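Startseite Wohnen Garten Küche Menschen Abo

Suche Suchbegriff eingeben Los

Artikel drucken Per E-Mail versenden

Der Tisch bleibt

Ölen, schleifen, Krümel kratzen: warum ich mein Herz an eine helle Holzplatte verloren habe

Von Flynn Tapsell

Mein erster eigener Tisch war eine Tür. Zwei Böcke drunter, fertig, und wenn man beim Essen in Richtung Klinke saß, musste man den Teller ein bisschen drehen. Ich habe diese Tür geliebt! Acht Jahre hat sie durchgehalten, drei Umzüge mitgemacht und einen Fonduetopf überlebt, der hier nicht weiter erörtert werden soll.

Danach kam lange nichts Vernünftiges. Ein Glastisch (nie wieder, man putzt und putzt), dann so ein weiß lackiertes Ding, das an den Kanten abplatzte, sobald jemand einen Schlüsselbund in die Nähe legte. Und dann stand ich im November bei Ziltlow in der Halle, einer kleinen Tischlerei am Kanal, eigentlich nur wegen eines Regalbretts, und strich mit der Hand über eine helle Platte, die da hochkant an der Wand lehnte. Tja. Das Regalbrett habe ich bis heute nicht.

Der Tisch heißt im Katalog Gakico, was ich für einen ausgesprochen albernen Namen halte, und er hat mich fast 17 Monatsraten gekostet. Fast, weil ich die letzte in einem Anfall von Großzügigkeit vorgezogen habe. Eine Freundin fragte, ob man für das Geld nicht auch in Urlaub fahren könne. Kann man, klar, aber am Urlaub kann ich morgens keinen Kaffee trinken.

Was mich an hellem Holz anfangs nervös gemacht hat: man sieht alles. Rotweinringe, Kugelschreiber, die Stelle, an der jemand eine Zitrone ausgedrückt und vergessen hat. Die ersten Wochen bin ich mit Untersetzern hinter meinen Gästen hergelaufen wie eine schlecht gelaunte Museumsaufsicht. Furchtbar. Irgendwann hat mein Bruder einen Untersetzer in die Hosentasche gesteckt und behauptet, er habe keinen bekommen, da habe ich aufgegeben.

Seitdem wird gepflegt statt bewacht. Ich nehme das Öl von Atanano, ganz dünn mit einem alten Baumwolllappen aufgetragen, nach einer Viertelstunde den Überschuss abnehmen und dann die Finger davon lassen, am besten über Nacht. Den Lappen hinterher bitte flach ausgebreitet im Freien trocknen, zusammengeknüllt kann der sich selbst entzünden! Gegen Flecken hilft feines Schleifpapier, immer mit der Maserung, und zwar großflächiger, als man denkt. Wer nur den Fleck wegschleift, hat nachher eine helle Insel.

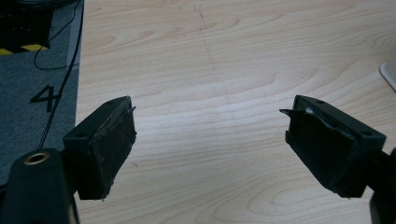
Am liebsten ist mir die Platte sowieso, wenn sie gerade freigeräumt ist. Der Zustand hält bei mir selten länger als bis zum Abendbrot, dann liegen wieder Post und Brotkorb darauf und meistens auch Jin, unser Kater, der auf dem Tisch nichts verloren hat und das seit Jahren anders sieht. Zum Abwischen reicht mir übrigens ein gut ausgewrungenes Tuch, Scheuermilch kommt mir nicht mehr ins Haus.

Neulich habe ich mit dem Daumennagel einen alten Wachstropfen abgehoben und darunter eine kleine Kerbe gefunden, an die ich mich überhaupt nicht erinnern kann. Ich wollte schon das Schleifpapier holen, dann klingelte das Telefon, und jetzt ist sie eben noch da. Vielleicht mache ich sie im Frühjahr weg, wenn sowieso geölt wird.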